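Garden Wildlife and Small Plots, evening course
Session 2 handout: hedges, ponds, leaving things alone
Tutor: Etelka Bognár

Notes typed up from last time plus what we're doing tonight. Sorry for the state of them. Pond dipping is at the end of February if the weather holds, wellies please.

Hedges first

Mixed is better than single species. Hawthorn, blackthorn, hazel, field maple, a bit of dog rose through it. Hawthorn the bulk of it, more than half. Blackthorn suckers, so keep it away from the veg beds or you'll be digging it out for years.

Plant bare root, November to early March. Cheaper and they take better. Soak roots before planting, a bucket is fine. Two staggered rows if you have the width, one row if you haven't. Cut back hard after planting, yes it hurts, do it anyway. Bushy at the bottom is what wrens and hedgehogs want.

No cutting in nesting season. March to end of August leave it be. Check before you cut even outside those months, pigeons don't read the calendar. Best time to trim is late winter once the berries have gone. One side one year, other side the next, hawthorn flowers mostly on last year's wood so a yearly all-over trim means hardly any berries.

Attila Tóth asked about privet. Fine if it's there already. Let some of it flower, moths love it. Berries are poisonous to us so mind small children.

The Avmont Lane allotment hedge

We looked at this one on the walk. Győző Fülöp planted it 13 years ago from whips, and laid it the once. Gap at the north end where the old shed was, that's where the hedgehogs come through. Don't fill it!! House sparrows in the ivy, dunnocks underneath, a robin who thinks he owns the compost.

Roughly 2,000 whips went in along the whole lane counting the school side. Losses in the first dry summer, mostly hazel. Győző's advice: mulch thick, water the first two summers, weed the base by hand. Strimmers kill more young hedges than drought does. He's lost several to strimmers and is still cross about it.

Ponds

Any size. A washing up bowl sunk in the ground counts. What matters:
- one sloping side or a ramp of stones so things can get out
- rainwater not tap, or leave tap water standing a few days
- no fish, they eat the tadpoles
- some sun, not right under a tree
- native plants only. Hornwort, water forget-me-not, brooklime

Don't bring spawn from another pond, it spreads disease. Frogs will find it. Could be first spring, could be third. Jenő Bognár waited four and then had so much spawn he rang me at 7 in the morning.

Duckweed: scoop it off, leave it on the edge overnight so the beasties can crawl back, then compost. Same with blanketweed, wind it round a stick.

Ice: don't smash it. Stand a pan of hot water on top to melt a hole.

Leaving things alone

Hardest bit for most of us. Seedheads stay up till spring, teasel and fennel especially. Goldfinches. Leaves raked onto the beds or under the hedge and not bagged. A log pile in shade, bottom logs half buried. Nettles in a corner if you can stand them, in sun for the butterflies.

Windfall apples. Leave a few out on the grass for blackbirds, redwings and fieldfares when its cold. Store some of the spotty ones in a tray and put them out from January when there's little else. Cut them in half, the blackbirds get into them quicker. Move the spot now and then or you get rats.

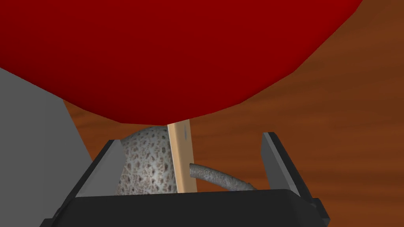 Fig. 1. Rounded red form against brown wood grain (computer rendering).

Feeders: wash them. Every week or two, hot soapy water, rinse, dry properly before refilling. Greenfinches have had a terrible time with trichomonosis and dirty feeders are part of it. Flat bird tables are the worst, if you see a fluffed up bird sitting about looking sleepy then stop feeding for a few weeks and empty the bird bath too.

For next time

Walk your own plot, or a friends, or the park. Ten minutes at dusk, sitting still. Write down what you hear as well as what you see. Rough sketch map with the damp bits and the shady bits marked.

Katsuhiko Nishimura is bringing his moth trap, so coats on, we'll be outside for the second half.

Whoever has the Szűcs book on hedgerow birds please bring it back, there's a queue.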